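The Trial Room

Rhona MacLeish had the review unit for seven days, and on the first of them she did nothing but read the terms. The product was called Nuda. It was sold by a firm named Grunda, and what you got for your money was a robot with two arms, delivered inside a computer, in a house that was also inside the computer. You taught it there. If you liked what it learned, you could pay for the real machine and have the lessons loaded into it before it came to your door.

"So I'm reviewing a pretend robot," she told her editor.

"You're reviewing a service," Chu said. "People are going to put down a deposit on it. Tell them if they should."

The deposit was 2,000 dollars. Rhona wrote that at the top of her notes and underlined it.

She worked from the kitchen table in Dedby, with the heat turned low and a blanket on her knees. The program asked her to pick a house. She picked the cheapest one on the list because the magazine was paying by the house. Then it asked what she wanted the robot to do, and she typed in what she would have wanted, if it were hers. She wanted it to tidy up.

The program wanted more than that. What did tidy mean? Which things went where? She spent most of the second day answering. By evening she had a list of 178 rules, and reading it over she saw it was her mother's list. Handles face the wall. Nothing stays on the floor overnight. Wipe the front of a thing before the top of it.

"You could have left most of it blank," said the man on the support line. He sounded young and a little tired. "It fills in the usual answers."

"Whose usual answers?"

He said he would have to check.

On the third day she let it run. The arms were slower than the ones in the ads. They reached out and stopped, drew back, reached out again. She had planned to write up each try, but after an hour she was only watching, with her tea going cold beside the keyboard.

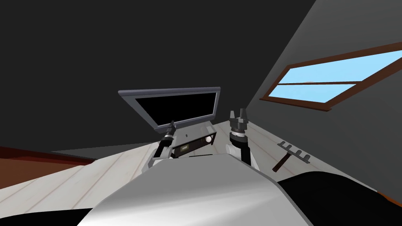 She kept the view from behind the machine, over its back, because that was the one the manual said to use for checking its work. There was a button for a view from above, which she tried once and didn't like. It made everything look like a floor plan. From behind she could tell what the robot was facing, and she found that she leaned a little when it leaned.

By the fourth day it could do some 4 jobs in a row before it got stuck. When it got stuck it waited. A small message came up asking if she wanted to show it again, and she would take the controls and move the arms herself, badly, bumping into things. Then it would try it her way. It bumped into the same things.

She called the support line again.

"It's copying my mistakes," she said.

"Yes. It does that."

"Can I tell it which parts were mistakes?"

"You can mark them," he said. "Go back through the session and mark the bad parts. Most people don't bother."

She bothered. It took until past midnight. She sat marking her own clumsy hands, second by second, and when she ran the job the next morning the robot went straight through without touching anything it shouldn't. She wrote that down too. She wrote that the tool was good and the manual was poor, and that the marking step ought to be on page one and was instead on the very last page, under a heading that said Other.

On the sixth day her brother stopped by to return a drill. He stood behind her chair for a while.

"What's it doing?"

"Waiting for me."

"Doesn't it get on your nerves?"

"It's less bother than you were," she said. "Mom would have sold you for this."

He laughed and read down the list of rules on her second screen, and then he stopped laughing. "Handles face the wall," he said. "I still do that." He put the drill on the counter, looked at it, and turned it around.

The review was due on 18/12/2024. She gave the service a fair score and said the deposit was too high for anyone who wasn't already sure. She said to set aside a full week, and to ask about the marking step before paying. Chu cut the part about her mother — it ran long, he said, and it wasn't about the product.

The license ran out that night. The program asked if she wanted to delete the house or store it for a monthly fee. She looked up the fee. Then she went and found her wallet, which was in the hall, in the bowl, where it was supposed to be.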